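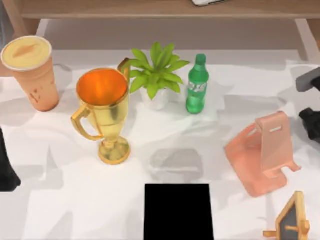 副歌之前请先付押金
一支翻唱乐队怎样在别人的婚礼、年会和商场中庭里活过了五年

Idley乐队最怕听到的一句话是“随便唱点什么”。说这话的人通常穿着西装，手里端着酒，而且十分钟后就会走过来，问能不能换一首。

乐队的歌单上一共有458首歌，由键盘手兼领队Puspita Raju保管，存在一个排版极其难看的表格里。表格分四栏：歌名、调、谁会唱、谁假装会唱。最后一栏是她加的，其余成员对此表示过抗议，但没有人要求把自己的名字删掉。

“歌单越长，客人越觉得你们能干，”Puspita说，“然后他们点的还是那九首。”

那九首是什么，在这个城市里参加过三场以上婚礼的人都背得出来。她不让我写歌名，理由是写出来会影响报价。

我跟了他们两个晚上。头一晚在Clevard，一家白天卖咖啡、晚上卖啤酒的场子，舞台比普通人家的餐桌大不了多少，鼓手阿廖坐下以后，膝盖正好顶着贝斯手的后腰。贝斯手老秦说习惯了，冬天还挺暖和。他们在这里每月演一次，门票100元，含一杯饮料，饮料的种类由酒保的心情决定。

Clevard的观众是另一类人。他们会听。听，对翻唱乐队来说是件有风险的事。婚礼上弹错一个和弦，新郎的舅舅照样在台前转圈；在Clevard弹错一个和弦，第二排会有个戴毛线帽的男人慢慢抬起眉毛。那晚他抬了两次。散场后他过来买了一件T恤，说第二段的编曲比原版好。主唱小佟为此高兴到半夜，然后想起第二段是她忘了词，临时哼过去的。

第二晚就是正经生意了。一家做门窗配件的公司办年度答谢会，包下了郊区酒店的宴会厅。合同写明七点半开演，共两场，每场四十五分钟。七点半，领导在讲话。八点，另一位领导在讲话。八点二十，抽奖，一等奖是一台洗碗机，得主是财务部的人，全场的掌声里有一种克制。

乐队在后厨走廊里等。阿廖用鼓棒敲自己的大腿，敲的是他大学时写的一首歌，七拍子，没有人愿意跟他一起演。老秦在吃酒店给工作人员准备的盒饭，他对盒饭的研究很深，认为一支乐队在甲方眼里的地位，看青菜就知道：炒的，说明有人管；煮的，说明是顺带订的。那天是煮的。

八点四十五分上台。小佟唱到第三首，前排有一桌站了起来，整桌一起，大家以为他们要跳舞，结果是赶班车。剩下的人倒是真的玩开了。做铝型材的张总上台合唱，起得比原调高了整整三度，而且毫无悔意。Puspita当场转调，左手按着和弦，右手比划着让老秦跟上，表情像在高速公路上替别人打方向盘。张总唱完鞠了一躬，对着麦克风说，这乐队还行，跟得上我。

这大概是他们全年收到的最诚恳的评价。

翻唱乐队在同行里的名声一向微妙。写原创的人看他们，有点像写诗的人看写请柬的人。老秦自己也写过十几年原创，在一支叫Szulc的后摇滚乐队里弹贝斯，出过一张唱片，曲子平均长度九分钟，乐评说有“冰川般的耐心”。唱片卖得也很有冰川的速度。乐队解散那天没有吵架，几个人吃了顿火锅，把效果器分了。

“我在Szulc弹了那么久，没见过一个人跳舞，”老秦说，“第一次来Idley代班，有个老太太拉着她孙子转了三圈。我回家路上想，原来贝斯是干这个用的。”

他说这话的时候，正蹲着往琴盒里塞线，塞得很乱。Puspita看不下去，抢过来重新绕了一遍。

钱的事，大家都愿意谈，而且谈起来都比谈音乐激动。一场婚礼的报价要减去设备车、调音师、油费、代班费，再减去小佟坚持要买的喉糖，最后分到每个人手里，够交一部分房租。淡季是春节后到清明前，他们管那段时间叫“专辑期”，因为每年都说要录一张自己的专辑，每年都没有录。今年录了两首小样，放在Puspita的电脑里，文件夹名叫“先别听”。

我听了。第一首很好，第二首是阿廖的七拍子，我听到后来脚不知道该怎么放。

11月他们还有一件大事。老火车仓库改成的演出厅Tilberg重新开张，要连办五晚，其中一晚给了本地的翻唱乐队，每支乐队半小时。Idley排在倒数第二，一个很体面的位置，观众已经热了，又还没有急着找外套。为了这半小时，他们在排练室里开了三次会。阿廖想用七拍子开场，三票反对。小佟想换一身亮片裙，三票赞成，随后发现亮片会刮花吉他，于是改成亮片外套，唱到第二首就脱。

争得最凶的是结尾。照规矩该用那九首里最响的那首，全场都会唱，唱完灯一亮，谁都有面子。Puspita却想用一首慢歌，是她小时候家里磁带上的，B面最后一首，表格里排在第四百多行，从来没有客人点过。老秦说行。阿廖说行，只要鼓能多两小节。小佟说她得先学会，那一行“谁假装会唱”里写的就是她。

我去看最后一次排练那天，排练室隔壁在教儿童架子鼓，墙那头的节奏始终比他们快一点点。他们把慢歌过了四遍，第三遍时连隔壁也停了，不知是下课还是别的缘故。第四遍唱完，Puspita合上琴盖，问大家觉得怎么样。

老秦说，副歌进早了半拍。

阿廖说，那是隔壁。

然后小佟的手机响了，一位准新娘打来的，婚期定在下个月，想问他们除了唱歌，能不能顺便主持。Puspita把手机接过去，走到走廊里谈价钱，谈了二十分钟。回来的时候她说，主持可以，游戏环节另算。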